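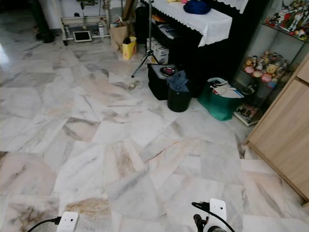

Does sorting a room before packing it save time?

Only a little, as far as we could measure, and less than the popular guides promise. Most of the time went on small things, whichever order we did it in.

Stonevel Home Studies Project, final report
Submitted 21st February

Why we picked it

The Rustier guide, which our class was given in October, says that a room sorted by category first can be packed in half the time. It gives no source for the claim. The Kouris checklist says almost the same thing in almost the same words, and we suspect one was copied from the other. We wanted to try it in a lived-in room with a glass display cabinet, a table with a lace-edged cloth, and bags and a box on the floor.

What we did

We divided the contents into 2 groups. The first was sorted by category before anything was packed. The second was packed from one side of the room to the other with no sorting at all. We timed both and wrote down every item as it was handled, 216 in total. Fragile items were shared out between the groups, although we now doubt that the shares were equal. A shelf of figurines is slow work for anyone, and it could easily hide a difference of several minutes.

Large items

Wrapping took longer than either guide allows for. Rustier treats plastic film as a quick job. Our notes suggest that turning a large item to get the film under the lower edge takes longer than winding it around the sides, and we had to redo several edges. Labels also caused trouble. The checklist wants one label per package, but one is no use once it faces a wall. We put extra labels on the bulkier packages and kept the time in our totals.
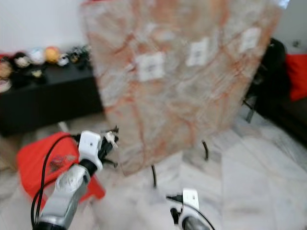

Fig. 1. Large package in translucent film, with three small white labels across its face.

Small items

We expected the sorted group to win easily at this stage. It didn't. Deciding what category a loose metal part belonged to took longer than dropping it in a bag with its neighbors. Laying parts out on a plain, bright surface did seem to help us find them again, but we only tried one color and can't say whether a white towel would have done just as well. 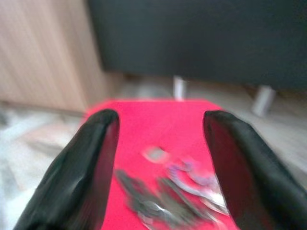

Fig. 2. Small metallic objects on a red surface, including a pale round disc.

Results

The sorted group was faster by around 4000 seconds if the sorting itself is left out, and both guides leave it out. Put it back in and most of the gain goes away. We repeated the small items 3 times and got a different winner on the last try.

Problems with our own work

We packed one room. We knew which result we were hoping to get, and the same people did both the packing and the timing. A class at the Nombridge campus has asked for our item list and may run the test again with separate timers. Until somebody does, we would not quote our figures as proof of anything, and we would not quote Rustier's either.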